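Home Rooms Breakfast Getting here FAQ Contact
Search this site Type your question Go

Breakfast corner: frequently asked questions

Guests of Gromness House write to me with the same questions about the breakfast corner, so I have put my answers together on one page. If your question is missing, please send me a message. I answer in English or in French.
Agathe Le Goff

Is breakfast included in the price?

Yes, for all rooms. It is a simple breakfast which you prepare by yourself: bread, butter, two kinds of jam, tea and coffee. We do not cook eggs or sausages. If you wish a warm breakfast, the café Ó Gríofa at the bottom of the street opens early and is very good.

At what time can I use the corner?

At any time. Please be quiet before seven, as the wall to Room 2 is thin and the chairs make noise on the floor. In May, when the house is full, I ask guests not to stay at the table for the whole morning.

Where does the bread come from?

From Tosum, the bakery near the church. I buy it in the afternoon and it is sliced in the shop. On Sundays the bakery is closed and you will find the bread from Saturday, which is better toasted.

Can you provide bread without gluten?

Yes, if you tell me two days before. I must order it. Please do not put this bread in the common toaster, there are always crumbs of the other bread inside. I can lend you a small pan for it.

The toaster does nothing. What do I do?

Please look first at the plug. Many guests take it out to charge a telephone and forget to put it back. If the plug is in place and it still does nothing, write to me and do not open the toaster with a knife or a fork. I had to replace one already.

My bread is too dark. Which number is good?

Begin low. The fresh bread needs more time than the old one, so the same number does not give the same result each day. For a second round directly after the first, go down by one number.

May I toast something with cheese or butter on it?

No, please. Melted cheese goes down in the toaster and it smokes, and the alarm in the corridor is very sensitive. Put the butter after.

What are the cups and bowls for?

The small cups are for strong tea or espresso. The tea bowls are for people who drink a lot in the morning, as we do in my family. You may use them also for milk or cereals. On the table you can find the small white cup with the gold-tinted rim, and the cream tea bowl on its saucer, with the glass bottle and the blue towel behind, before the toaster.
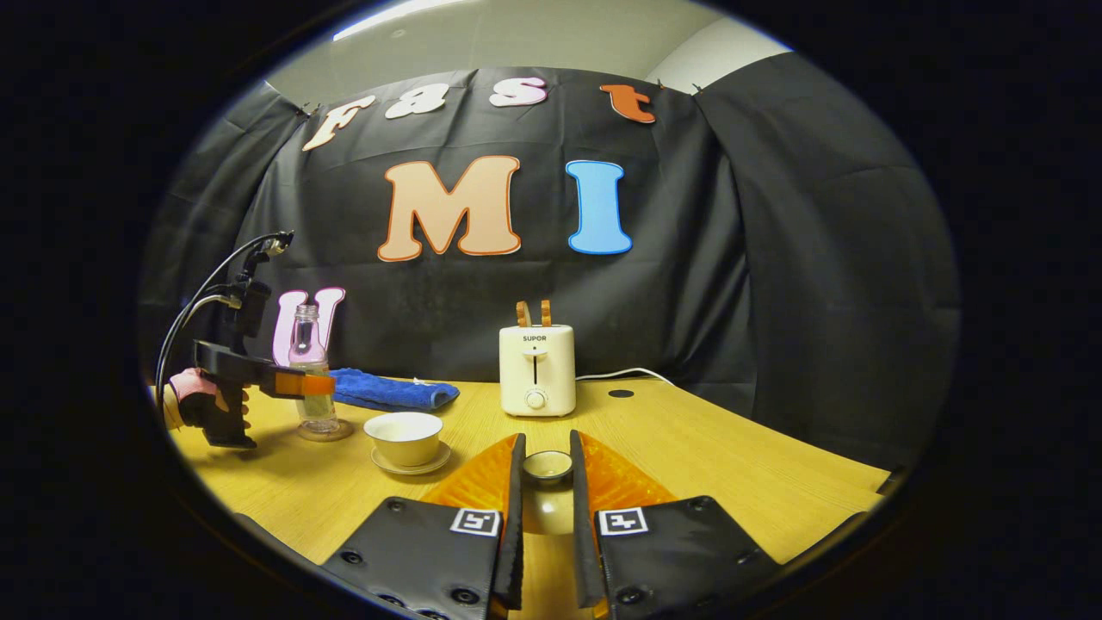
Can the cups go in the dishwasher or the microwave?

The cups with a golden rim cannot go in either. The gold color leaves in the dishwasher, and in the microwave it can make sparks. Wash them by hand with the Zako soap which is next to the sink. For the microwave, take one of the plain mugs from the cupboard.

Is the water from the tap good to drink?

Yes, it is the same water as in the whole town. It has a lot of calcium, so you can see a white line in the kettle. This is normal. I clean it with vinegar every second week.

May I take a towel from the breakfast corner to my room?

Please leave it there. The towels of the corner are for hands and for small accidents with tea. Bath towels are in your wardrobe, and I have more if you ask.

I broke a cup. Must I pay?

For one cup, no. Only tell me, so I can check that no piece stays on the floor, because children walk there without shoes. Put the pieces in newspaper and not directly in the trash bag.

Where do I leave my dishes?

In the sink is enough if you have an early train. If you have time, I am happy when they are washed and put on the rack. The table can be cleaned with a damp cloth, but please no strong product, it makes spots on the wood.

Page updated Fri 13 November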